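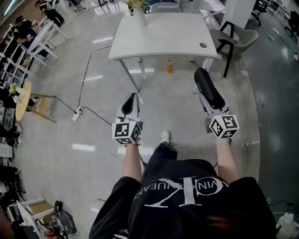 Black T-shirt, white logo on the back

Ticket: grey streaks on dark clothes, Kuzmenko front loader
Status: solved
Category: Washing machines > Residue and marks

Original post

Hello all! Second-hand Kuzmenko, bought in Bovulholm, and I love it to bits. Quiet, quick, lovely big door. The counter in the service menu says 3,563 cycles so it has had a busy life. Since December, though, dark things come out with chalky grey streaks, mostly along the seams and under the arms. Whites look fine, towels look fine.

Settings: dark wash, 30 degrees, spin at 1,000. Powder is Zakach, one scoop. Water here is hard.

Tried so far:
- Cleaned the filter. One hair grip, plenty of fluff. No change.
- Empty hot wash with soda crystals. Drum smells great, streaks still there.
- Extra rinse. Better! But not gone.

Update, same evening

Pulled the drawer right out and wow, the powder side had a solid shelf of old Zakach at the back. Soaked it in the sink and went at it with a toothbrush. The little jets in the roof of the housing were furred up too, 2 of them completely blocked. Poked them clear with a cocktail stick.

Ran a dark load straight after: jeans clean, black T-shirts clean apart from a faint mark on one hem. So pleased.

Update, next morning

Swapped to liquid for darks and filled the drum a bit less. I'd been cramming it, I admit. That's 3 loads now without a single streak, and the extra rinse is switched off again.

One leftover question. The drawer clicks in but sits slightly proud on the left. It doesn't leak. Is there a clip I've missed? The Harness parts list shows a small white tab on the runner and I can't find one on mine.

Marking the streaks as solved, leaving the drawer bit open.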